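Kavari Young Readers
Inside the Chip, part 4
Why does a computer chip need a clock?

Written by Golnar Amini
Oct 21, 2022

Hello again! If you have been following along since the first part, you already know that a chip is a small, flat piece of silicon with a huge number of tiny switches on it, and that the switches can be on or off, and that we write "on" as 1 and "off" as 0. If you haven't read the first part, don't worry at all, you now know everything you need for today (I just told you!).

Today we are going to talk about the clock. I have been looking forward to this one for ages. When I started work at Kavari, drawing up small parts of a chip called Unditz, the clock was the very first thing I was given to look after, and I made a dreadful mess of it, and I have been fond of clocks ever since.

It isn't the kind of clock you're thinking of

When I say a chip has a clock, I expect you're picturing a round thing with hands, or the numbers in the corner of a screen. A chip's clock doesn't know what time it is. It has no idea whether it's breakfast or bedtime. All it does is beat, like a drum. Up, down, up, down, up, down, always at the same speed, for as long as the chip is switched on.

If you could draw it, it would look like the top of a castle wall, the sort with square bumps along it. The top of each bump is a 1 and the bottom of each gap is a 0. Going up to a 1 and down to a 0 and back to where you started is one beat. Engineers call that one cycle, and they call the moment when it goes up "the rising edge". You can call it the tick.

Now, what would anybody want with a drum inside a chip?

The puddle problem

Let me tell you about the game we used to play at my school in Brestport. There was a big puddle that never dried up by the back gate, and we would make a long line from the tap to the puddle and pass cups of water along it, trying not to spill any. My friend Setareh Shahbazi stood next to me and she was terribly quick. I was terribly slow. So Setareh would turn round with her full cup, and I would still be holding mine, and she would pour hers straight on top of it and we would both have wet shoes.

Then one of the older girls had the idea of clapping. Everybody had to get their cup ready, and wait, and on the clap everybody passed it on together. Clap, pass. Clap, pass. It didn't matter that Setareh was quick and I was slow. She got to stand about and look at the clouds for a moment, I used every bit of the time between claps, and we all passed at once. Hardly any wet shoes after that.

A chip has exactly the same trouble. The 1s and 0s travel along very thin wires and through groups of switches, and every group takes a little while to work out its answer. Some groups have an easy job, such as turning a 1 into a 0. Some have a hard job, such as adding up two very long numbers. If the quick ones rushed on with their answers before the slow ones were ready, the chip would get the old answer from one place and the new answer from another, and it would mix them up. That's the chip's version of wet shoes.

So the chip has a clap of its own. That's the clock.

The little boxes that wait

In the cup game, the people did the waiting. In a chip the waiting is done by a special small part called a flip-flop. (I know. It has nothing to do with the beach. I was disappointed as well.)

A flip-flop can hold one 1 or one 0, and it is very stubborn. You can wave a new 1 or 0 at its front door as much as you like and it takes no notice whatsoever. Then the tick comes, and at that moment it looks at its front door, takes whatever is there, and shows it at the back door. Then it goes back to being stubborn until the next tick.

Between one row of flip-flops and the next there is a patch of ordinary switches doing the thinking. So the whole thing goes like this. Tick! The first row lets go of its 1s and 0s. They run through the thinking patch, getting added up or compared or swapped round. They arrive at the front doors of the second row and wait there. Tick! The second row takes them in and passes them on. And all the while the first row has picked up something new, so nobody is ever standing idle for long.

You can try this at home, by the way, and it works nicely with four people. Stand in a line. The first person thinks of a small number. Every time somebody who isn't in the line claps, you whisper your number to the next person, and the next person adds two to it in their head and holds on to it until the next clap. First do it slowly. Then ask the clapper to go faster, and a bit faster again, until someone says "Wait, I haven't finished!"

Remember how that felt, please. We're coming to it now.

How fast can it go?

Chip clocks are astonishingly quick. One of the clocks in Unditz beats 1466 million times in a single second. I find that very hard to imagine, and I helped to build it. If you clapped once a second and never stopped to eat or sleep, it would take you more than 46 years to do what that clock does before you can say your own name.

Engineers measure this in something called hertz. One hertz is one beat every second. A million beats every second is a megahertz, so our clock runs at 1466 megahertz. You may see the word gigahertz on a box in a computer shop, and a gigahertz is a thousand megahertz.

So why not go faster still? Well, think of the whispering game and the person who said "Wait!" The clock can only go as fast as the slowest patch of thinking allows. If there are 200 patches and 199 of them finish in plenty of time, but one of them is still adding up when the tick comes, then the flip-flop at the end will take in a half-finished answer. It doesn't know any better. It takes whatever is at the door.

A big part of a chip designer's job is hunting for that slowest patch. It even has a grand name, the critical path. When we find it, there are a few things we can do. We can find a cleverer way of doing the sum. We can move things closer together so that the wires are shorter. Or we can cut the job in 2 and put a row of flip-flops in the middle, so that half of the work is done on one tick and the other half on the next. My colleague Parviz Mazandarani is very good at this and gets quite cheerful when you bring him a nasty one.

We don't hunt by eye, of course. There are far too many paths for that. We have computer programs that add up the delay along every path, one after another, and print out a list with the worst at the top. The programs do this before the chip has been made at all, which is a very good thing, as once a chip is made you can't go back in and move a wire.

Getting the tick to everyone at once

I said I made a mess of my first clock. I think it's only fair to tell you what I did.

In the cup game, everybody hears the clap at very nearly the same moment. But suppose the line were so long that it went out of the school gate, down the hill and all the way to the harbour. The children at the harbour would hear the clap late. They would still be waiting when everyone else had passed their cups, and we'd be back to the wet shoes.

On a chip, the tick travels along wires, and even though a chip may be no bigger than your fingernail, the ticks come so quickly that a long wire makes a real difference. I had drawn mine as one long wire winding past every flip-flop like a country bus. The first ones on the route got the tick early and the last ones got it late. The difference is called skew, and I had a great deal of it.

Sirkka Niskanen, who was teaching me then, drew me a tree. She put the clock at the trunk, then split it into two branches, and split each of those into two, and so on until there was a twig for every small group of flip-flops. If you make the branches carefully, the journey from the trunk to any twig takes very nearly the same time. That is called a clock tree, and most of the chips you'll ever meet have at least one in them.
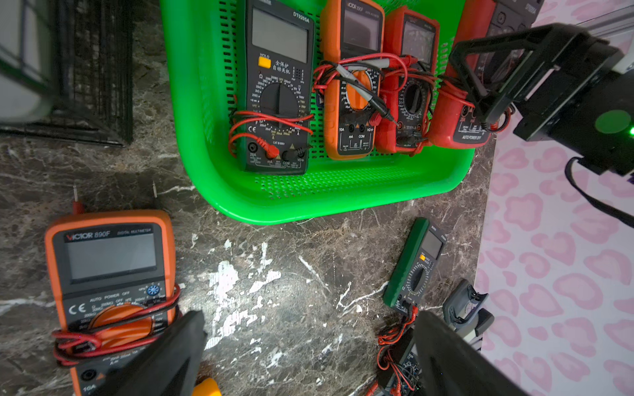 Does a chip have only one clock?

Most large chips have several, each one running at the speed that suits its own part of the chip.

It would be a waste to make every part run at the pace of the fastest. The part that listens for someone pressing a button can go along gently, as fingers are very slow compared with chips. The part that draws pictures on a screen has a lot to do and needs a quick beat. The tricky bit comes when a message has to go from one part to another. Imagine two lines of children with two different people clapping, and a cup that has to be passed from the end of one line to the start of the other. If the second line reaches for the cup at the very moment it's being let go, goodness knows what will happen! Designers put a couple of extra flip-flops at the crossing place, one behind the other, to give the message time to settle down before anybody uses it.

Where does the beat come from in the first place?

Very often it starts with a tiny piece of quartz, a kind of crystal. Quartz has a lovely habit. If you put electricity across it, it bends a very small amount, and if it is bent, it makes a little electricity of its own. With the right circuit around it, the piece of quartz will shake to and fro very steadily, and that steady shaking becomes the beat. Many wristwatches use quartz in the same way. The crystal's beat is usually a good deal slower than the chip needs, so there's another circuit that makes a faster beat and keeps checking it against the crystal's, to be sure the two stay in step.

Can the clock have a rest?

It can, and it often does. Each time a clock wire goes up and down it uses a small sip of electricity, and all those sips together can drain a battery surprisingly quickly. So when a part of the chip has nothing to do, we shut a kind of gate across its branch of the tree, and the tick stops there. The flip-flops behind the gate hold on to whatever they had, and when there's work to be done the gate opens and off they go again. It's called clock gating, and it's one of the things that helps a phone battery last.

Words to keep

Cycle: one whole beat of the clock, up and down and back to the start.
Flip-flop: a small part that holds a 1 or a 0 until the next tick.
Hertz: how we measure beats in a second.
Critical path: the slowest route between two flip-flops.
Skew: when the tick arrives earlier in one place than in another.

In November, Hamidreza Azimi will be writing about memory, and how a chip remembers things for longer than one tick. If you try the whispering game before then, do ask a grown-up to write to us at Kavari and say how fast you managed to go, and who it was that shouted "Wait!"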